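Thursday, late

Third day of the trial with the Pernau arm. I said I would write something down each night while we have it on loan, and I missed last night, so this covers both days.

The offer from Jetden is simple enough on paper. You get the arm, the software and a bag of printed fingers, and you keep it for 15 days before you have to say yes or no. After that it is 2000 to buy, or a monthly rate that Huguette Boyer worked out on the back of the delivery note and didn't like. Training is included if we buy. If we hire, training is extra. I rang them to check I had read that right and I had.

Yesterday went mostly on setting up. The instructions are clear up to page 11 and then they assume you have the older base, so the clamp in the drawings doesn't match the clamp in the box. I got it fixed to the bench in the end with our own clamp. Calibration was quick once I stopped trying to follow the leaflet and used the program on the laptop, which walks you through it one joint at a time. I lost half an hour to a loose plug.

This morning Huguette wanted to start on real things straight away. She has no patience with the foam cubes they send for practice and I can't blame her, as we will never be asked to sort foam cubes. What comes in to us is car trim and odd lumps from the yard, so that is what we should be testing with. She put the cubes back in their bag before I had my coat off.

The fingers are the part I had doubts about. They are printed and they look it, and I had expected to be asking for metal ones by now. I have no complaint so far. You can get at the screws with an ordinary driver, and Jetden say a spare pair is in the price. I should get that in writing.

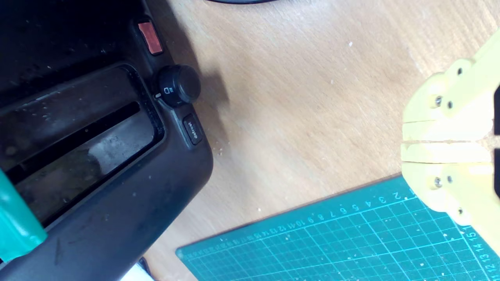
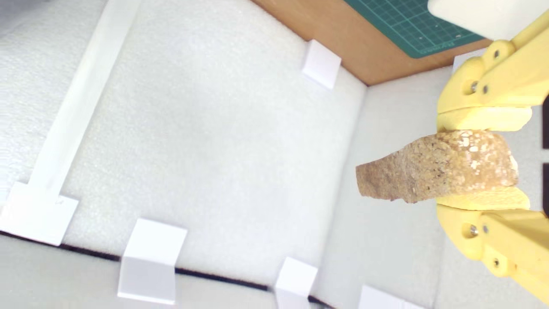 The yellow gripper at the bench, first by the trim panel with the defrost button, then holding one of the rough lumps over the white bin.

The thing I want to know before the trial ends is how it copes with shapes that taper. The sales sheet talks about boxes and bottles, and we have neither. Arik at the other site had one of these on trial in March and his notes say he had to slow it right down for anything uneven. He sent them back after the trial, though that was over the hire cost and not the machine. I have asked him for his settings. No answer yet, he is usually slow.

Things to raise with Jetden when they ring:

The wrong clamp drawing.
Whether the contact pads are sold separately, and for how much.
The emergency stop lead is too short for our bench - I have it draped over the vice at the moment and I don't like it.
Whether Mabaso is still doing the visits. He did the demonstration and knew what he was talking about. The man on the phone did not.

Huguette is keener than she lets on. She asked me twice this afternoon what the spare fingers cost, and she has cleared a shelf. I am still undecided. 2000 is a fair price for the arm but it doesn't include a guard, and we would need one.

Swept the bench, put the cover on, locked up. Need to be in by 4 tomorrow to let the delivery in, so bed.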